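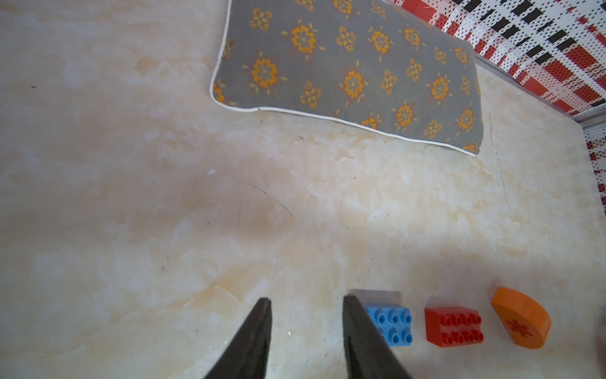 About Jirnura

Jirnura began as three friends and a borrowed corner of a warehouse, and we still like to work in much the same way, with plenty of tea and a fair bit of sitting on the floor. Our job is collecting demonstrations for robots that learn by example. One of our operators guides the arm through a small everyday task, like picking up a toy brick or tidying foam shapes away, and the recording goes into a library that our partners use to train their own systems.

We're rather fond of household clutter (you may have gathered that by now!). Bricks, patterned cushions, marbled floors, the sort of loud wall panel your aunty might have chosen – a learning system needs to meet all of it, and in lots of different arrangements. Our prop shelves hold 175 objects at the moment, and we change the colours and backgrounds between sessions so that no two mornings look quite alike.

There are eight of us on the team now, spread over two rooms we call Tikach and Lehner. Tikach is for floor work and Lehner has the benches and the kettle. Our largest collection so far, Zestum, holds 1,517 demonstrations, and every one was watched through by a person before it was labelled. Fumbled grasps are kept and marked as such, as our partners have told us they find them useful.

New operators spend their first fortnight alongside someone experienced, and you don't need a background in robotics to join us. If you'd like to visit, we put the arms away early on Tuesday afternoons and are always happy to show people through.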